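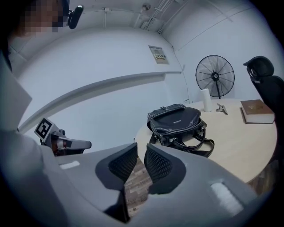
Le manteau long Follville, coloris Craie, porté dans la petite pièce blanche.

Drirnura > Manteaux > Follville

Manteau long Follville, coloris Craie
969 € — livraison comprise en France et en Belgique

Bon, le Follville. Je le porte depuis l'hiver du premier prototype, je l'ai mis pour des trains, des enterrements, des marchés, une fois même par-dessus un pyjama pour descendre chercher un colis, et je vais donc avoir beaucoup de mal à en parler avec la distance qu'il faudrait. Tant pis, je me lance !

C'est un manteau long, clair, avec un grand col. Dit comme ça, ça ne fait pas rêver, mais il m'a fallu quatre patrons pour arriver à ce col-là. Le premier était joli à plat et s'écroulait dès qu'on levait le bras. Le deuxième tenait tellement bien qu'on avait l'air de porter une minerve (pardon à celles et ceux qui l'ont essayé à l'atelier). Sur la version en vente, il est large et il se laisse porter à plat ou relevé. Je le relève quand il y a du vent et j'oublie de le rabattre, personne ne m'a jamais fait de remarque.

La couleur
Craie, c'est un clair difficile à nommer. Selon la lumière on dira blanc, ou gris très pâle, et j'ai renoncé à trancher. Si vous cherchez un blanc de chemise, franc, un peu bleuté, passez votre chemin, vous seriez déçue. À côté d'un mur blanc ou d'un sol à l'aspect bois brun et gris, il reste calme. Je le mets avec du marine, du brun tabac, du vert bouteille, et avec du noir quand je n'ai pas envie de réfléchir. Si vous hésitez, demandez-moi un échantillon de tissu, je l'envoie par courrier simple et vous le gardez.

Le tissu
La laine vient de chez McIver, un petit tisseur avec lequel je travaille depuis les premières écharpes. 90 % laine, le reste en polyamide, et je sais que ce reste fait tiquer. J'ai fait un essai en pure laine : les coudes se sont mis à lustrer au bout d'une saison, et les bords de poches avaient une mine épouvantable. Avec un peu de polyamide, le tissu garde sa tête. Il est foulé assez serré, souple quand même, un peu sec au toucher au début. Ça s'adoucit à l'usage.

Hamish Drummond, qui règle les métiers chez McIver, m'avait proposé une version plus lourde, magnifique d'ailleurs, et j'ai failli dire oui. Et puis j'ai passé une journée avec sur le dos, escaliers compris. Le Follville en taille 2 pèse 1 068 grammes sur ma balance de cuisine, et je trouve que c'est déjà un vrai manteau.

La coupe
Droite, avec de l'aisance aux épaules. On passe un gros pull dessous, une veste fine aussi, une veste épaisse non, ou alors prenez la taille au-dessus. Il descend sous le genou sur moi (je mesure un mètre soixante-six), à mi-mollet sur ma sœur qui est plus petite et qui l'adore comme ça. Les manches sont un peu longues exprès ; on peut les retourner une fois, la couture intérieure est propre.

Les emmanchures, j'en suis contente. On tend le bras devant soi sans que tout le dos remonte, et pour quelqu'un qui conduit, pousse un vélo ou attrape des choses en hauteur à longueur de journée, ça change la vie.

Poches : deux à l'extérieur, prises dans la couture de côté, assez profondes pour un livre de poche. Une à l'intérieur, à gauche, boutonnée. J'y range mon téléphone et mes clés et je les y cherche ensuite comme tout le monde.

Les tailles
Il y en a trois. La 1 correspond à un 36-38, la 2 à un 40-42, la 3 à un 44-46. Si vous êtes entre deux, prenez la plus petite pour le porter sur une chemise et la plus grande pour le porter sur de la maille. Et s'il vous plaît, mesurez un manteau que vous aimez déjà, à plat, d'une emmanchure à l'autre, et écrivez-moi le chiffre. Je vous réponds avec une taille, en général le soir même.

Il se porte par tout le monde, d'ailleurs. Je l'ai dessiné sans penser à un rayon homme ou femme et le boutonnage est du même côté pour toutes les tailles.

L'entretien
La grande question, pour un manteau clair ! Je comprends la peur, je l'ai eue. En pratique je le brosse, je le suspends dans la salle de bains pendant la douche de quelqu'un d'autre, et je traite les petites taches tout de suite avec un linge humide et un savon doux. Le bas des manches se salit en premier, puis l'intérieur du col si vous mettez du fond de teint.

Lavage à la main possible, à 30 degrés maximum, avec une lessive pour laine, sans frotter. Essorage interdit : on roule le manteau dans une grande serviette, on appuie, on étend à plat. Il faut de la place et de la patience. Un pressing sérieux fait ça très bien une fois par an, de préférence vers avril, avant de le ranger. La doublure est en viscose, repassage doux, par l'envers.

Pour le rangement, un cintre large, en bois si vous avez. Les cintres en fil de fer font des oreilles aux épaules et je n'ai jamais trouvé comment les enlever complètement.

Follville ou Padel ?
On me le demande toutes les semaines. Le Padel est notre manteau court, même tisseur, col plus petit, coupé pour arriver à la hanche. Il est plus commode en voiture et à vélo. Le Follville est plus chaud aux jambes et franchement plus habillé. Si vous n'avez qu'un manteau pour tout l'hiver et que vous marchez beaucoup, je prendrais le Follville. Si vous êtes toujours assise quelque part, le Padel. Moi j'ai les deux, mais je ne suis pas une référence.

Ce qu'on me reproche
Le prix, d'abord. Je ne vais pas vous faire le détail des coûts, je dirai seulement qu'il n'y a pas de soldes chez nous et que le tarif de novembre est celui de février. Ensuite, l'absence de ceinture : j'en ai cousu une, elle pendait toujours d'un côté, je l'ai retirée. Et puis le bouton du haut, un peu dur les premières semaines — c'est vrai, la boutonnière est serrée, elle se fait.

Réparations et retours
Vous pouvez l'essayer chez vous et le renvoyer sous quinze jours, avec ses étiquettes, sans me donner d'explication (même si j'aime bien les explications, ça m'aide pour la suite). Un bouton de rechange est cousu dans la poche intérieure. Pour une doublure déchirée ou un ourlet qui lâche, envoyez-moi une photo et je vous dis si ça se répare à l'atelier ; la plupart du temps oui, et la première reprise est gratuite.

Disponibilité
Coloris Craie : tailles 1 et 2 en stock, expédition sous trois jours ouvrés. Taille 3 en cours de coupe, précommande ouverte, comptez cinq semaines.
Échantillon de tissu : sur demande, gratuit.
Housse de rangement en coton : fournie avec le manteau.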